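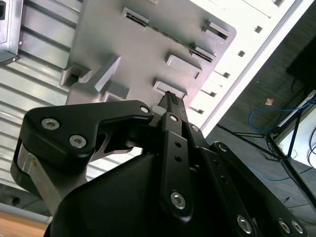
Flerwood Opens Course Materials Exchange to Community Colleges, Adds Page-Level Licensing

Flerwood, a supplier of digital course materials and licensing software, will make its Endden exchange available to two-year colleges beginning in February. The release also introduces page-level licensing, under which an instructor can assign part of a textbook and students are charged for that part only.

Endden has been in use at four-year institutions for two academic years. It holds 2145 titles from commercial and university presses, with most of the catalog in introductory science, accounting, nursing and computer hardware. Titles are delivered in a browser and can be read offline after the first download. Printed copies remain available at extra cost through campus bookstores.

Under the previous terms, a college licensed a complete title for each enrolled student. Page-level licensing replaces the fixed title fee with a rate set by the publisher for each chapter, section or problem set. The instructor selects the material when building a syllabus, and the system calculates a per-student price before the syllabus is published. Charges are posted to the student account after the add/drop deadline. A student who drops the course before that date is not billed.

"Instructors told us they were assigning nine chapters out of 24 and their students were paying for all of them," said Angeliki Economou, director of publisher relations at Flerwood. "The publishers had the same information. What was missing was a way to meter it that the campus billing office could accept."

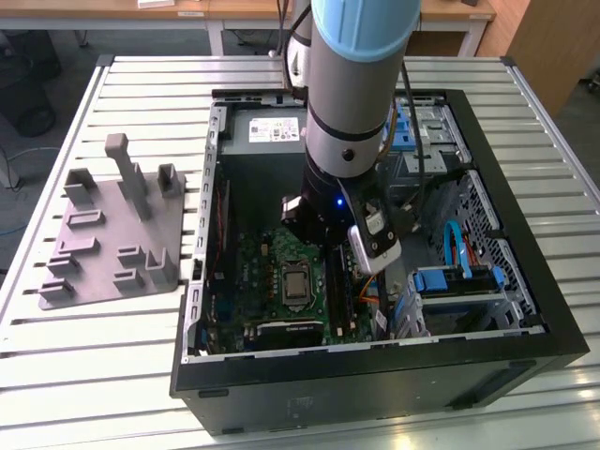 Publishers set a minimum charge for each title and may exclude individual sections from separate sale. Kohlhase, whose list covers technical and vocational subjects, has placed 265 titles under the new terms. Its lab manuals are sold by the exercise. Answer keys and instructor guides are supplied without charge to verified faculty.

"Lab manuals were the obvious place to start," said Eoin Hayes, who manages digital sales for Kohlhase. "A hardware course and a networking course may use the same book and have very little overlap in the exercises they assign."

Access to licensed pages runs for the length of the term plus 60 days. Students may convert to permanent access to the full title at any point in that period, and fees already paid are credited toward the purchase. Notes and highlights are kept in either case and can be exported as plain text or PDF.

The exchange connects to campus learning management systems through a standard plug-in. Colleges without a central system can use a hosted course page. Enrollment files are accepted nightly, and billing reports are issued every Monday during the term.

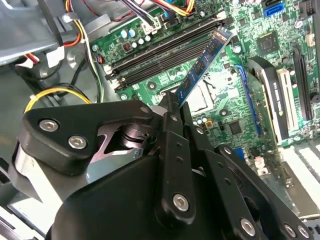
A pilot of page-level licensing was carried out last fall at 19 colleges. Prirport, a course materials consultancy retained by Flerwood to review the pilot, examined syllabus records, billing accuracy and help desk requests. Its report recommended a clearer notice of the minimum charge at the time of syllabus building, and that change is included in the February release. A second recommendation, covering shared syllabi in courses with several sections, is scheduled for the summer update.

"Most of the billing corrections came from late section changes," said Carol Tunstall, who led the Prirport review. "The nightly file handles those if the registrar's data is current."

Colleges joining before the start of the term will pay no setup fee. Existing Endden customers keep their present contracts and may move individual courses to the new terms at renewal or on written request.

Availability

Page-level licensing is offered to accredited two-year and four-year colleges in the United States and Canada. A current title list and the publisher rate schedule can be requested from Flerwood.

About Flerwood

Flerwood licenses and distributes digital course materials for higher education. The company is privately held.

Press contact: Marlene Hinrichs, Flerwood Communications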